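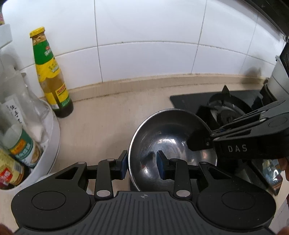

Used Cooking Oil in Nedau Households
Project report, submitted March 6, 2021
Group members: Gil-soo Ok, Hok-lam Ko, Soo-ah Song

1. Introduction

Our project looked at what people in Nedau do with cooking oil after frying. The town has had trouble with blocked drains for several years, mostly in the older streets near the Prirard bridge. Pipes there are narrow and many kitchens share one drain. When warm oil goes down a sink it cools in the pipe, sticks to the sides and catches food scraps and soap.

We wanted to know how much oil is left over in an ordinary home, where it goes, and whether people would take it to a collection point if there was one nearby.

2. Method

We asked 36 households to keep an oil diary for four weeks in January. Each household got a measuring jug, a funnel and a sheet of paper to stick on the fridge. Every time they had oil left after cooking they wrote down the date, the dish, the amount in millilitres and what they did with it. Small amounts left on plates and in pans were entered as "wiped" or "rinsed" without a measurement.

Soo-ah collected the sheets and Gil-soo typed them up. Two sheets had water damage and we phoned those households to fill in the missing lines. 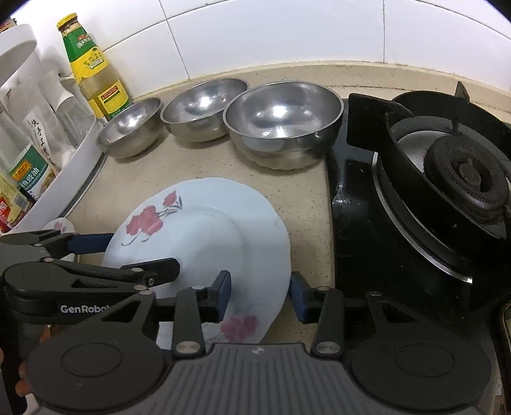 Figure 2. Plate with painted pink flowers.

3. Results

The diaries contained 270 entries. Exactly half of them, 135, were marked "rinsed", meaning the oil went into the sink with the washing-up water. Wiping with kitchen paper came second. After that came keeping the oil for another meal, putting it in the bin in a jar or carton, and pouring it down the toilet, which three households did regularly.

Most of the measured amounts were small. The largest single entry was 2000 millilitres, from a family that had fried chicken and sweet potatoes for a birthday. They let it cool, strained it through a cloth and used part of it again the next day. The rest went in the bin.

Households that did a lot of deep frying were more careful than we expected. They often had a tin or a jar ready. The "rinsed" entries came mainly from stir-fries and fried eggs, where people felt there was too little oil to bother with.

4. What people told us

We visited some of the households afterwards and asked what would make them change. Storage was the main problem. Small kitchens have no spare shelf for a jar of old oil, and several people disliked the smell. Others had never heard that oil could be collected at all. 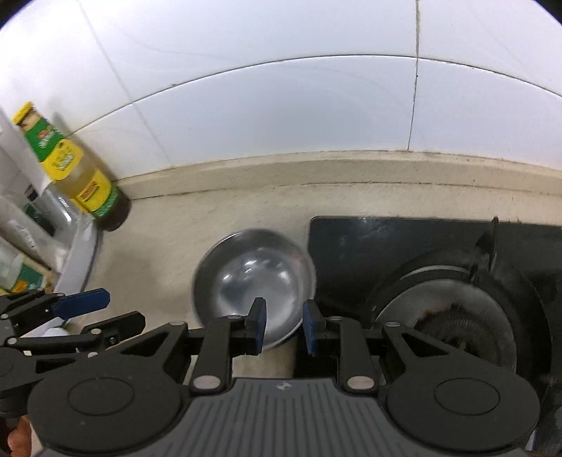 Tae-yang Heo told us he would carry a bottle to the Hwang market hall if he was going there anyway, but he would not make a special trip with it. He also asked whether old oil that has gone dark can still be handed in. It can, as long as there is no water in it.

Byung-chul Geum had already asked his landlord for a shared container in the yard and was still waiting for a reply.

5. Trial collection

For one week we put a lidded drum, lent by Ciltel, next to the bottle bank at the market hall. We put up a notice in the entrance and gave a copy to each diary household. People brought oil in soft drink bottles and jam jars. The drum was less than a third full at the end of the week. One person poured in soup, so part of the oil had to be thrown away. 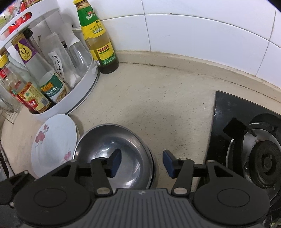

6. Problems with the project

Our households were mostly friends and neighbours, so they may be more willing to help than other people in the town. Four weeks in winter is also a short period, and Hok-lam thinks people fry more in cold weather. We did not measure the oil in the "rinsed" entries, so we cannot say how much went down the drains in total.

7. Suggestions

Pans should be wiped with paper before washing, even after a small meal. A collection drum at the market hall would need a clear sign saying oil only and a funnel with a strainer. We would also like the town to try a drum on the Prirard side of the river, where the drains block most often and where we had only five diary households.

The diary sheet is in Appendix A and the interview questions are in Appendix B.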